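Skokum surname origins — notes and data, README

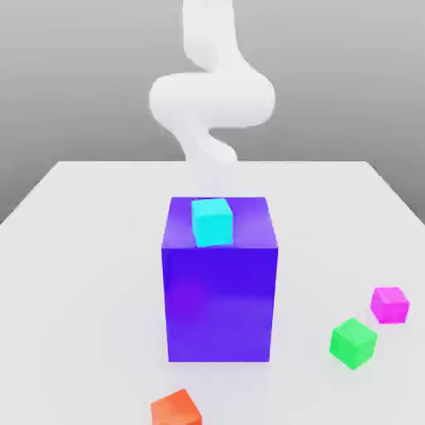

Robot arm over a white tabletop, purple box in front. Simulated.

What's in here

A small table of surnames and where they are first found in writing. Three name groups so far: Dranow, Costigan, Flulano. Skokum is just the name of the collection, don't go looking for a family called that.

200 rows. One row per mention, so the same man can turn up more than once if a clerk wrote him down twice with different spellings. I've not merged these. Merge them yourself if you want people and not mentions.

Files

mentions.csv — the main table
spellings.csv — variant spellings, matched to a head name
sources.txt — list of registers and rolls, rough and ready

Columns in mentions.csv

id — just a number, no meaning
name_written — as it stands in the source, odd letters and all
head_name — the modern form I filed it under
place — parish or nearest town
year_from, year_to — same value in both if the year is certain
source — short code, see sources.txt
note — anything else, often blank

Known problems

Costigan is the best covered by a long way. Flulano is thin, 10 rows, and 2 of those may be a different family altogether. Marked "doubt" in the note column.

Dranow spellings are a mess. Dranoe, Drannow, Dranowe, one Tranow that I've left in for now. If the first letter is unclear in the orignal I put a question mark after it.

Places follow the old county lines, not the present ones. Will trip you up if you try to map it.

Years before the calendar change are left as written — no correction for the January to March bit.

Occupation used to have its own column. Dropped it, mostly empty, whats left went into note.

No coats of arms, no mottoes. Please don't ask for a crest.

Changes

March — added the last batch of Costigan baptisms, fixed the source codes that had a trailing space. Blank years are now blank and not 0.

Using it

Free to copy and reuse, say where you got it. Check the register itself before you put anything in a printed tree. Corrections welcome, send the row id and the page you're reading from.

Still to do: marriage bonds for Dranow, and a second look at the Tranow row.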